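Jasta handheld gripper kit -- worth it over building your own?
Forum: End effectors and data capture

snbright
Looking at the two-hand Jasta kit for collecting manipulation demos in apartments. The spec page gives a mass per unit and a finger stroke and not much else. Has anyone run one for more than an afternoon? Main concerns are finger backlash and how the jaws behave on soft objects.

s_nikolaidis
We have had the pair since December. Backlash out of the box was fine. After 53 hours of logged use the left unit developed play at the distal joint. Jasta shipped a pin set, and the swap took 14 minutes with a 2 mm driver. Width readout was back in tolerance after recalibration.

mollska
Pins should not wear at 53 hours. That is a tolerance problem, and a pin set does not fix it. I printed my own fingers in nylon and have no play at all.

s_nikolaidis
How many hours on yours?

mollska
Nearly 59 on the current set. Different load, granted, mostly blocks and cups.

RLRutherford
Nylon creeps under a sustained squeeze. If you only do short grasps you won't see it. I would not recommend printed fingers to someone paying operators by the hour.

snbright
OK, but what about compliant objects? Rubber and thin plastic are most of my task list.

s_nikolaidis
Toy pickup is what we do most, on a blanket on the floor, sorting into a small box. Rubber figures are the easy case. The fingers close around a rounded body and the trigger gives enough feel to stop before it deforms much.

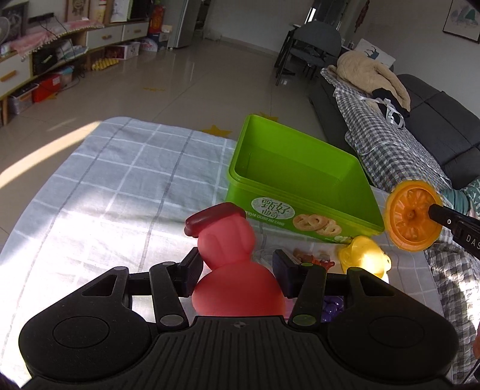
Thin translucent parts are worse. They lie flat, the fingertips ride up on the fabric, and the operator ends up pinching cloth along with the part. We lose more takes to that than to slip. Direct sun on the floor is the other thing to check, as our tracking confidence drops when one hand crosses from light into shade.

mollska
Fingertip geometry again. A 4 mm chamfer on the underside cures the cloth problem.

RLRutherford
On a table, yes. On a blanket it digs in. We tried it on the Tamihana units and went back to the stock tips.

s_nikolaidis
Same result here with a smaller chamfer. Stock tips, approach at a shallow angle, and brief the operators on it.

snbright
Useful, thanks. Ordering one pair and a spare pin set. Will post the joint play figures once I have some hours on it.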